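Category: Home & Table > Sweets, Snacks & Parties
Last updated: 24/06/2018
Reading time: 4 min

Candy for a long family reunion – how do you keep it from turning into one big lump?

marigold_porch
Hello everyone, I hope this is the right section. We have our family reunion coming up in Valtasdale and I have somehow been put in charge of the candy table, which I was thrilled about until I remembered what happened in May at my niece's graduation party. We set out gummies in pretty glass bowls at noon, and by the time the cake was cut they had become one solid thing you could have lifted out and used as a doorstop. The kids were delighted. My sister was not.

So this time I'd like to do better. We're expecting 40 people, a good half of them under twelve, on a covered porch with no air conditioning. I have gummy bears, sour strings, licorice, those foamy banana things and a bag of chocolate that I already suspect is a mistake. What do you put it all in, and how much do I set out at once?

TPylypenko
Welcome! Tymofii Pylypenko here, I used to help my aunt with her sweet shop in Drultelham, so I have swept up a great many gummy bears in my life. Please do leave the chocolate in the house. A porch in June is no place for it, and you'll be scraping it off the tablecloth and off the smaller cousins too.

For the gummies, lids lids lids. Open bowls look lovely but warm, damp air makes the surface sticky and then the weight of the pile does the rest. Shallow layers help a lot. My aunt never let a tray get deeper than her knuckles, and she'd top it up from a closed tub under the counter.

bett_in_clukport
I'm going to disagree a little, Tymofii, with love! Lids are fine for a shop, where a grown-up is standing behind the counter with a scoop. Put a lid on a tub at a children's table and you'll find it under a chair in ten minutes, and the tub will be open all afternoon anyway. We do the big picnic here in Clukport every summer and I make up paper bags ahead of time, a small scoop in each, folded over twice. We made 200 last year (my kitchen table has never recovered) and there was no sticking and no fighting over the cola bottles.

marigold_porch
Oh, I like the bags. But won't they be wasteful for the little ones who only want one kind? My grandson eats nothing but the green ones and he has strong feelings about it.

TPylypenko
Bett, I will give you the bags for a picnic, but a reunion is a different animal. Half the fun is standing over the tub with a cousin you haven't seen in years and digging around for your favorite. You can't do that with a folded bag.

What I'd do is keep 2 tubs of each kind, one out and one indoors in the coolest room you have, and swap them when the outside one starts to feel tacky. Save the clear plastic ones that store-bought candy comes in, they're light, they stack, and it's no great loss if one goes home with Uncle Somebody.
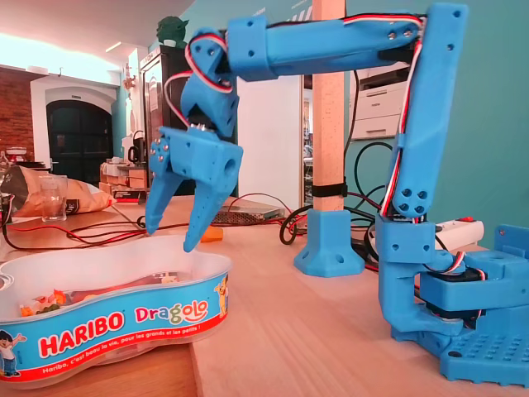

And keep the sour strings away from everything else, please. The sugar coating comes off on whatever it touches, and then your banana foams taste of lemon and someone's grandmother makes a face. Licorice wants its own container as well – the smell gets into everything, and folks who don't care for it will notice right away.

dmytriv_dad
Agree on the licorice, disagree on the indoor tubs. We tried that at my in-laws' in Dmytriv and every child under ten knew where the spare candy was before lunch. High shelf, closed door, and don't tell the teenagers either. They're worse.

Also, do not put the gummies in the fridge overnight! People always suggest it. They go hard as buttons, and then they sweat when you bring them out.

bett_in_clukport
Well, I've put them in the fridge for years and never had trouble, as long as the bag is sealed tight and you let it come back to room temperature before you open it. It's opening it cold that makes them sweat. But I do see the point about digging for favorites. Marigold, maybe bags for the little ones and tubs for everyone else? You could do your grandson a bag of just greens and be a hero.

marigold_porch
A bag of just greens, he will talk about it until Christmas! I'm going to do both. Chocolate stays in the house, strings and licorice get their own tubs, and the spares go on top of the linen closet where I can hardly reach them myself. Does anyone have a scoop they like, or are tongs better for small hands?

dmytriv_dad
Scoop. Tongs turn into swords.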